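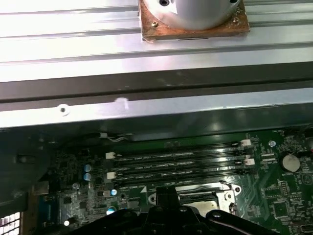

Kahraman is coming to American theaters this April, and we at Marelo could not be happier to be the ones bringing it over! It's the first feature from writer and director Narendra Bansal, a science fiction story set almost entirely aboard a salvage ship called the Juvus, and the questions started landing in our inbox within an hour of the announcement. A lot of them are about the look of the thing. If your heart beats a little faster at a copper-colored plate scuffed along its edges, with small brass screws in the corners, sitting on grooved aluminum, you are going to get along very well with this movie, which spends long, loving minutes on hardware before a single person speaks. We've gathered the questions we hear most and will keep adding to them. Last updated Feb 6, 2022.

When and where does it open?

April, in 17 theaters to start. Most are independent houses we've worked with before, and a few are chain locations that gave us a good-sized screen (thank you!). The theater list goes up on our site as soon as the last contracts are signed. More cities can follow after the first week if people turn up, and we very much hope they do.

My city isn't on the list. Can I do something about it?

Yes, please! Write to the theater nearest you and ask for it by name. Programmers read those emails, and they pass them on to us. If you run a film club, a campus series or a library screening room, see the group bookings answer further down.

What's the story, without spoilers?

The Juvus has been sent to strip an old relay station for parts. The crew is small, the pay is bad, and the engineer, Ilse, starts finding repairs on the station that are newer than they should be. That's as far as we'll go. We'd keep away from the overseas reviews too, a couple of them give away the whole second half in the headline.

What does the title mean?

Kahraman is the name of the relay station. It's also the Turkish word for "hero," and yes, the movie does something with that.

Is it subtitled or dubbed?

Subtitled, everywhere, for the opening run. The characters switch between three languages depending on who they're trying to keep out of the conversation, and the subtitles mark each switch. A dubbed version would flatten all of that. We commissioned new English subtitles and the director went over every line with the translator, sometimes twice.

How long is it, and is there an intermission?

Two hours and eight minutes, no intermission. Stay through the credits if you can. There's no extra scene hidden in there, but the music over them is gorgeous and plays nowhere else in the movie.

Is it OK for kids?

We'd say teenagers and up. There's very little blood and no gore, but one long sequence in the dark had grown adults at our staff screening holding on to each other. There's some swearing as well.

Were the effects done on computers?

Some of them. The exteriors of the ship are a mix of miniatures and digital work by the effects house Vistivel, and the interiors were built full size. Bansal drew nearly 2000 storyboard panels before the shoot, and the Vistivel crew worked straight from those, so the movie has one hand behind it from the first shot to the last. We've been pestering everyone for permission to show some of the panels in theater lobbies. Fingers crossed!

Will there be large-format showings?

At a handful of locations. The movie was finished in 4K and it looks terrific on a big screen, but it was not shot for any of the premium formats, so don't feel you're missing out at a regular theater. Good sound matters more with this one. If you have a choice, pick the room with the better speakers.

Will the director be at any screenings?

He'll be at the opening night shows in two cities, with a conversation after the movie. Those go on sale separately at $25, and the price includes a printed booklet with his production notes. Both conversations will be recorded, and we'll post them once the movie has finished its run.

Can I book it for a group?

Absolutely. Theaters on the opening list can sell you a private show directly. For clubs, schools and libraries, bookings open four weeks after release, and we need to know your seat count and what you can play from (a digital cinema server or a disc player, either is fine).

When can I watch it at home?

Later in the year. We don't have a date, and we won't set one until the theatrical run is over. A disc is definitely coming, with the subtitles intact and a commentary that Bansal has already recorded.

Do you have posters?

We do, and they're beauties! Opening theaters get a stack to give away on the first night, one per person while they last. The design with the Juvus seen from underneath is the one our whole office has taken home. Leftovers go in our online shop, rolled and shipped in a tube.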